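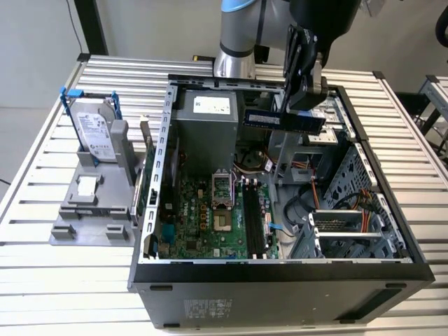 You lot actually answer the phone, one singer wrote to us last spring, and could we please put that on the website. So there it is, on the website.

We're Brostton Street Music. Small label, smaller publicity desk, one rehearsal room upstairs with a decent upright piano in it. Started out booking jazz trios into the Morgan, 14 nights the first year, most of them half full. Then a couple of the bands asked if we'd put the record out too. We said yes before we knew what a pressing plant charges.

Mostly vocal jazz, some folk, a bit of chamber stuff when it swings. No genre rules really. If two of us want to hear it again the next morning it goes on the list.
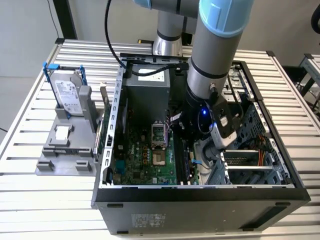

WHAT WE DO

Records. Around 20 titles so far, vinyl and download, CDs if the artist sells at shows. Artists keep their masters. Contract is 3 pages and you can take it home.

Publicity. Radio, print, podcasts, the local papers poeple forget about. We only take on albums we've listened to all the way through. Need eight weeks before release, ten is better.

Live. Monthly series at the Morgan, doors at 7, first set 7:30. Also the Hikstead weekend in May, outdoors, bring a chair. Two stages this time, a singers' stage and a loud one.

VODUM

Our reissue line. Out of print regional sessions, cleaned up from tape, with new liner notes. Slow work, finding the families and getting the rights straight takes longer then the sound does. Next up is an organ quartet date, then a big band broadcast with a very good second trumpet.

SENDING US MUSIC

Links please, no attachments. Two or three songs. Tell us where you play and who's on it. We listen to everything but replies can take a month, longer around Hikstead. Ok to nudge us once.

Last updated: March

Contact: Brostton Street Music, 1121 Brostton Street, upstairs | © Brostton Street Music, all rights reserved | Back to top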